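Kleinkram verstauen vor dem Umzug - so hab ichs gemacht

Zuletzt ergänzt im Juli, nach dem zweiten Umzug mit derselben Methode. Kurzfassung für Eilige steht ganz unten.

Worum es geht: alles, was in keinen Karton gehört. Schrauben, Ladekabel, Ersatzschlüssel, Batterien, Bilderhaken, die Tüte mit den Inbusschlüsseln. Möbel und Geschirr sind ein anderes Thema, dazu gibts eine eigene Seite.

Was man braucht
Druckverschlussbeutel in zwei Größen
Kreppband, das breite
wasserfester Stift (lieber gleich mehrere, die verschwinden)
ein paar Boxen mit Deckel und Griff
Notizheft oder Handy für die Liste

Schritt 1: Früh anfangen
4 Wochen vorher. Klingt übertrieben, ist es nicht. Kleinkram frisst Zeit, weil man bei jedem Teil überlegt, wozu es gehört. Jeden Abend eine Schublade, dann aufhören. Nicht zwei. Wer zwei macht, wirft bei der zweiten alles ungesehen in eine Tüte und ärgert sich später.

Schritt 2: Aussortieren
Drei Haufen: bleibt, weg, weiß nicht. Der dritte Haufen darf nur so groß sein wie ein Schuhkarton. Leere Batterien und alte Lampen getrennt sammeln und zur Annahmestelle, nicht in den Restmüll. Kabel ohne Gerät - weg damit. Hab beim ersten Mal einen ganzen Beutel Ladekabel von Handys mitgeschleppt, die es längst nicht mehr gab.

Schritt 3: Schrauben direkt beim Abbauen eintüten
Regal zerlegt, Schrauben in den Beutel, Krepp drauf, beschriften. Sofort. Also nicht "Schrauben", sondern "Regal Flur, oben, mit Dübeln". Den Beutel nicht ans Möbelstück kleben, das hält im Transporter nie und die Kleberreste kriegt man vom Lack kaum ab. Lieber alle Beutel in eine Box.

Foto vom Regal vor dem Abbauen machen. Spart am anderen Ende die Hälfte der Flucherei.

Schritt 4: Boxen packen
Schweres nach unten, Beutel senkrecht wie Karteikarten, Beschriftung nach oben. So kann man blättern. Nicht bis zum Rand füllen, der Deckel soll ohne Drücken zugehen. Und keine riesigen Kisten: eine volle Box Metallkram wiegt mehr als man denkt. Lieber eine Nummer kleiner und mit einer Hand tragbar. 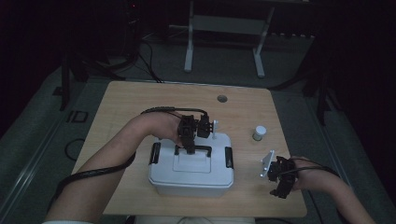 Weiße Box mit schwarzem Griff und zwei Verschlüssen am Deckel.

Beim Kauf auf die Verschlüsse achten. Lose aufgelegte Deckel taugen fürs Regal, im Auto springen sie bei der ersten Kurve auf. Griff einmal mit Gewicht testen, bevor man die Treppe runtergeht. Meine ersten Boxen waren von Ellovia, die nehme ich immer noch, die eckigen von Pledadico stapeln aber besser. Wer keine kaufen will: bei Freunden fragen, fast jeder hat welche im Keller stehen.

Schritt 5: Nummern statt Romane
Auf jede Box eine Nummer, an zwei Seiten. Der Inhalt kommt in die Liste. Reicht völlig:
Box 1 - Schrauben und Beschläge
Box 2 - Kabel, Netzteile, Router
usw.

Liste abfotografieren und jemand anderem schicken. Bei mir lag das Heft beim ersten Umzug in - genau - einer der Boxen. Jonatan Haugen hatte zum Glück das Foto, sonst hätten wir abends in Grønli alles aufgemacht, nur um an den Router zu kommen.

Schritt 6: Die Zuletzt-Box
Eine Box bleibt bis zum Schluss offen und fährt nicht im Transporter mit, sondern im eigenen Auto oder auf dem Schoß. Rein kommen:
Schraubendreher, Zange, Cuttermesser
Taschenlampe
Verlängerungskabel
Klopapier, Seife, ein Handtuch
Glühbirnen
Schlüssel der alten Wohnung für die Übergabe
Pflaster

Schritt 7: Auspacken
Zuerst die Schraubenbox, dann Möbel aufbauen, dann erst der Rest. Leere Beutel wieder glatt streichen und aufheben, Krepp abziehen, gehen nochmal. Was nach zwei Monaten noch in der Box liegt, wird vermutlich nie gebraucht. Nochmal durchsehen und ehrlich sein.

Wie lange dauert das?
Bei uns waren es am Ende 187 Beutel, etwa die Hälfte davon winzig. Abends immer so eine halbe Stunde. Valter Hovland hat denselben Ablauf für die Werkstatt in Zakport genommen und mit größeren Beuteln gearbeitet, geht auch. Nur dann nichts Spitzes lose reinwerfen, die reissen sofort.

Häufige Fehler
Stift auf nassem Krepp, verwischt. Erst trocknen lassen.
Zwei Möbelstücke in einem Beutel. Rächt sich immer.
Batterien lose zwischen Metallteilen, Kurzschlussgefahr. Pole abkleben!
Alles auf den letzten Abend schieben.

Kurzfassung
Früh anfangen, aussortieren, jeden Beutel sofort beschrften, kleine Boxen mit festem Deckel, Nummern drauf, Liste fotografieren, Zuletzt-Box selber fahren.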